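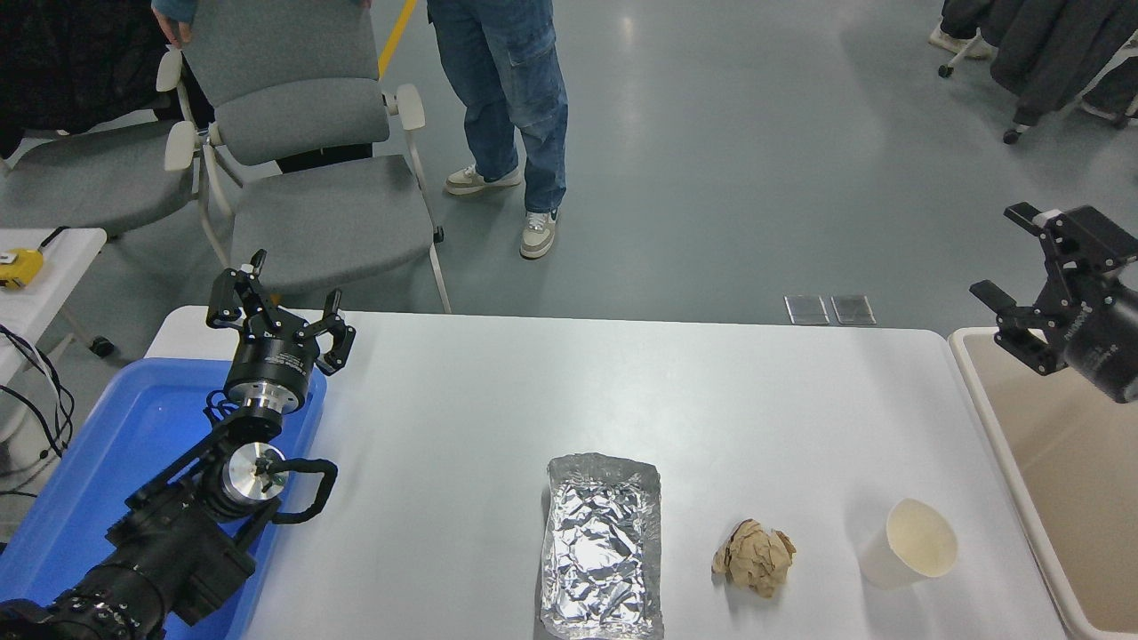
Which gripper should I choose for light, easily crushed items?
For paper, foil and thin card, start with the Nelent two-finger gripper at its lowest force setting. If items still mark or fold, ask for the soft pad set before considering a different gripper.

Nelent Two-Finger Gripper – Evaluation Pair
Supplied by Nistex
Order code: 3694

Overview
The Nelent evaluation pair consists of two identical two-finger electric grippers, prepared for mounting on left and right arms that share one work surface. It is offered to laboratories, colleges and manufacturers who wish to try the gripper on their own tasks before placing a larger order. The pair may be hired for 18 working days or bought outright.

Each gripper has jointed fingers which open into a wide V and close towards the centre line. The shape suits objects of uneven outline, and it allows the fingers to approach a low item from above without the wrist touching the table. In the bench comparison, one gripper worked from each side of a white rectangular table, with a foil-covered tray, a ball of crumpled brown paper and a paper cup lying on its side between them.

Bench comparison
Nistex compared the Nelent gripper with the Wonditz parallel gripper during January. Both were fitted to the same arms and driven by the same controller, and each was given 100 attempts at every object. An attempt was counted as successful when the object was lifted clear of the table, carried to a bin and released without visible new damage. The comparison was directed by Panya Suksawat of the Nistex applications department.

Crumpled paper. Both grippers dealt with this object well. The Wonditz gripper was the quicker of the two, as its fingers travel a shorter distance. The Nelent gripper was less affected by the way the ball happened to be lying.

Paper cup, on its side. The Nelent gripper was clearly better. Its fingers can be stopped part-way and will hold a cup by the wall or across the body at low force. The Wonditz gripper tended to flatten the rim unless the cup was approached from the open end.

Foil-covered tray. This was the hardest of the three for both grippers. A shallow rim gives the fingertips very little to hold, and foil creases at the first contact. Customers who handle trays regularly are advised to use both arms together, with one gripper on each side, and to reduce the closing speed by half.

The full results are available on request. They apply to the standard fingertips only.

Camera position
Most of the trials used a single camera mounted above and behind the arms, looking down over the table. A camera at the wrist gave a closer view of the tray rim, but the fingers hid the object in the last part of the approach. Nistex recommends the head position for general work and a wrist camera as an addition where fine placement is needed. Reflections from foil can disturb depth readings, and lighting should be checked before any comparison is recorded.

Controller
The pair is supplied ready for use with the Nilsuwan two-arm controller. Force, speed and opening width may be set separately for each side. Other controllers can be used with the adaptor cable, though matched closing of the two grippers is then not supported.

Supplied with the pair
Two grippers with standard fingertips
Two wrist mounting rings and screws
Two power and signal cables
Printed setting guide

Soft pads, spare fingertips and the adaptor cable are ordered separately.

Setting up
Leave enough slack in the cables for the full turn of the wrist – a tight cable is the most common cause of lost signal during a trial. Run each gripper through 100 open and close cycles with nothing between the fingers before the first test. Bins and trays should be placed within reach of both arms and kept in the same position throughout a comparison. Persons not operating the equipment should remain outside the marked working area while the arms are powered.

Hire and return
The hire period begins on the day after delivery. Grippers must be returned clean, with the fingertips fitted and the cables disconnected. Hire charges are deducted from the price if the same pair is bought before the period ends. Damage to fingertips in ordinary use is not charged; damage to the wrist or motor housing is charged at the cost of repair.

Page last revised Thursday, October 30, 2025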